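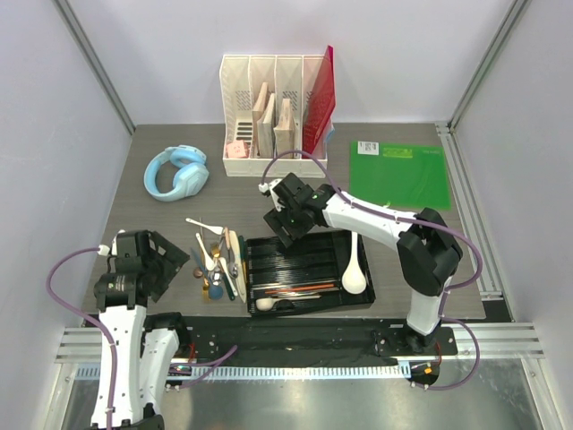 Home Reviews Office and Study Storage Back Issues Contact

Gestholm Four-Section Desktop Organizer: Review
September 28, 2020

The Household Equipment Review received more requests this summer for advice on paper storage than on any other subject. Many readers have moved their work to a bedroom or dining table and need to keep documents upright and within reach. This review considers the Gestholm four-section organizer, which was used in our offices from February until the end of the summer. It was bought at the regular retail price, and the maker had no part in the review.

Assembly

The Gestholm is sold flat, in a carton that fits under one arm. The panels join by tabs and slots, and no tools are supplied or needed. The printed instructions show each step clearly but do not say which face of a divider should point forward. A divider fitted backward will still seat in the base, although it sits slightly high, and removing it takes a firm pull. Buyers should look closely at the third drawing before pressing anything into place.

Once assembled, the unit should be treated as permanent. We took ours apart twice for cleaning, and after the second time one tab held less tightly than before.

Capacity

The maker states that each section will hold 200 sheets of ordinary paper. We found this to be correct for loose sheets in good condition. Papers in folders take up a good deal more room, and a section that holds several folders becomes difficult to search well before it is full. Households that keep bills, school papers, and insurance letters should expect to give one section to each and to clear them out every season.

Thin folders present a separate problem. A single folder in an otherwise empty section will lean and in time begin to curve. Stiffer folders resist this for longer. The better remedy is to keep the section reasonably full, or to place a notebook beside the folder for support.

The low front edge is well judged. It keeps small items from sliding onto the desk and still allows a hand to reach the bottom of a section. Pens do not store well in any position, and a separate cup is advised.

Stability

With weight spread across all sections, the organizer stays in place during normal use. When only an end section is loaded with heavy catalogs, the opposite side can be lifted by a careless tug. The base has no rubber feet. On a polished desk we added felt pads, which stopped the sliding but raised the unit slightly.

Cleaning

Dust gathers in the openings in the panels. A soft brush removes it in a few minutes, and a damp cloth is sufficient for the flat surfaces. Ink from a leaking marker left a gray shadow on one divider that repeated washing did not remove. The maker offers no replacement dividers — an omission that we hope will be corrected.

Comparison with other models

The Brondia upright file is heavier and has deeper sections, and it remains our choice for anyone storing large catalogs. Its finish scratches easily, and it requires a screwdriver to assemble. The Lục tray set stacks flat and takes up less height, but papers at the bottom are soon forgotten. The Orora sorter costs the least of the four models. Its dividers bent under a normal load within the first month, and we do not recommend it.

Ratings

Overall score: 78 out of 99
Ease of assembly: Good
Capacity: Good
Stability: Fair
Ease of cleaning: Fair
Model number: 2901
Warranty: One year, original buyer only

Recommendation

The Gestholm is recommended for home desks and small offices where papers are handled daily and cleared out regularly. It is not suited to long-term records, which belong in a closed box or cabinet. Readers who own the earlier version, catalog number 49, will find few changes apart from the lower front edge and have no strong reason to replace it.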